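Bedding in the small bedroom at Stelarau, notes for July 2019. Short thread. Covers weighing, airing, folding and where everything goes afterward.

The room has one bed and one large window. Daylight comes straight in. That decides most of what follows, so start with the window.

Pale bedding left in direct sun yellows unevenly. Folded pieces are the worst, since only the outer face gets the light and you end up with a stripe along the fold. I found the stripe in June on a spare sheet. It has not washed out.

Rule from now on: nothing stays folded on the windowsill overnight. Draped for airing is fine, with the piece turned once halfway through.

Weights, dry, on the kitchen scale. Blanket: 2271 g. Blanket plus knit throw: 2871 g. I weigh them together and subtract. The throw slides off the pan by itself.

Reason for weighing: it is the simplest dryness test I know. Weigh the piece before the wash and write the number on the care tag. After drying, weigh again. If the number is high, there is still water in it, whatever your hand tells you.

The hand test fails on thick knits. The outside of a rib dries first and the channel between ribs stays damp. Same with any doubled hem.

Small bedroom, bedding in progress. 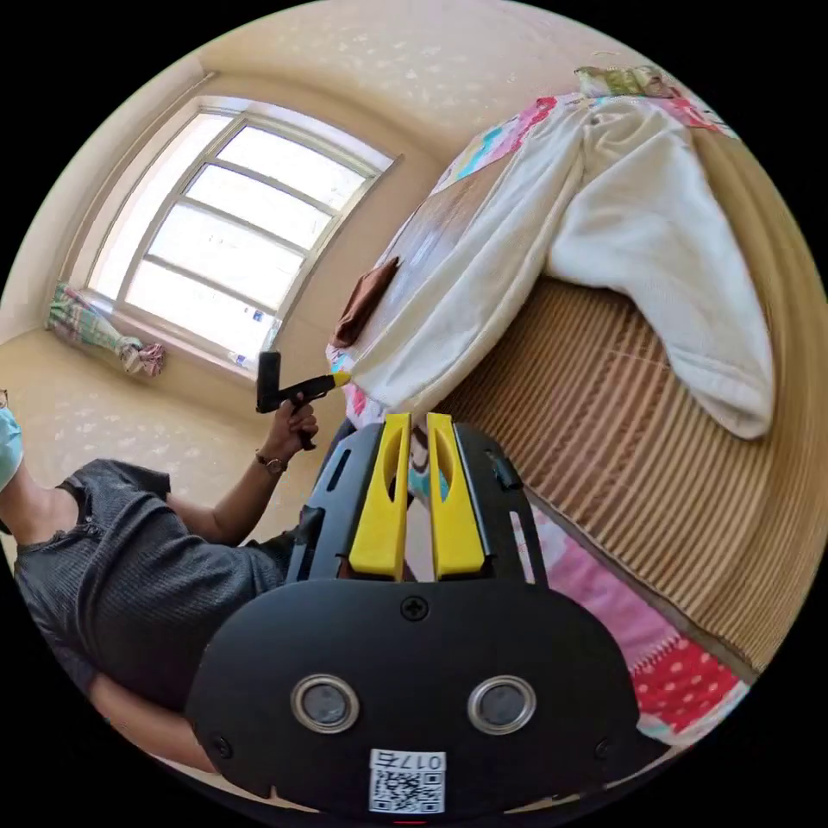
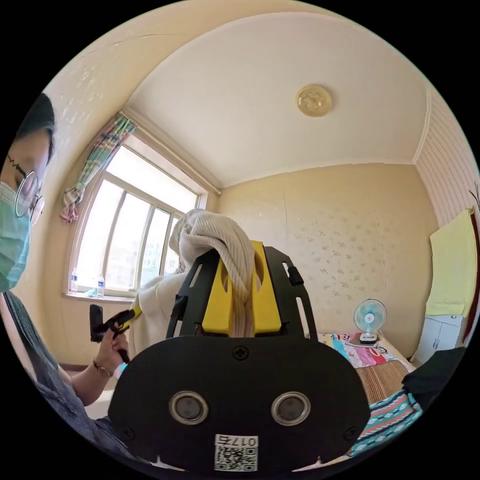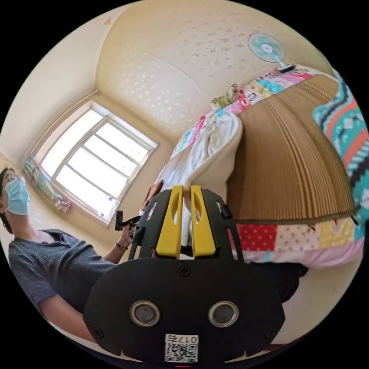 Folding order. Blanket first, then the knit. The blanket needs the full area of the mattress and the knit needs a corner.

Blanket: spread flat, long edge parallel to the long side of the bed. Fold in half lengthwise, smooth from the fold outward, fold in half again. Then thirds from the foot end. Smoothing toward the fold pushes a wave of slack into it and the stack leans.

If the corners don't meet, check the hem before you blame your folding. Ours has one long side that shrank. I match the corners and let the extra sit in the middle layer.

Knit: do not hang it by one edge. The weight pulls the ribs open and the edge grows. Carry it bunched, over the forearm or in both hands, and let it down onto a flat surface.

For the knit I fold across the ribs once, then roll. Folding along the ribs gives a crease that stays visible after it is opened. Rolling takes more shelf depth. The shelf has it.

Detergent: Ranex liquid, half a cap, cold. I tried the powder and it left grit in the ribs on the short cycle. On the long cycle it was fine. I don't want to run the long cycle for one throw.

Spin at the lowest setting. Lay flat on a towel, roll the towel up, press, unroll, move the throw to a dry towel. Two towels is enough for this size.

Storage: Dritura boxes, the shallow ones with the fabric lid. I keep 7 of them for the whole apartment, 5 in use for bedding. The other 2 are for coats in summer.

The lid matters more than the box. A solid plastic lid traps whatever moisture is left. If all you have is plastic, leave it cracked open for the first night.

Labels go on the short end. Contents and dry weight, pencil on masking tape. Marker bleeds through and I end up replacing the tape anyway.

Someone will ask about vacuum bags. I used them for one winter. The blanket came out with hard creases that took two airings to drop, and one bag had lost its seal. Fine for moving, less so for a closet.

The window still needs something. I have a roller shade from Imhof on order, light gray, inside mount. Measure an inside mount at the top, middle and bottom and order to the smallest width. My opening is narrower at the bottom.

Until the shade arrives, the blanket gets a flat sheet over it on bright days. Quick to put on and quick to wash.

Correction to the folding post: thirds from the foot end assumes a shelf shallower than the folded width. If your shelf is deep, fold in half again and skip the thirds. Fewer layers, flatter stack.

Pillows are a separate thread. They don't follow the weighing rule very well, the fill shifts and holds air, and I haven't settled on a method.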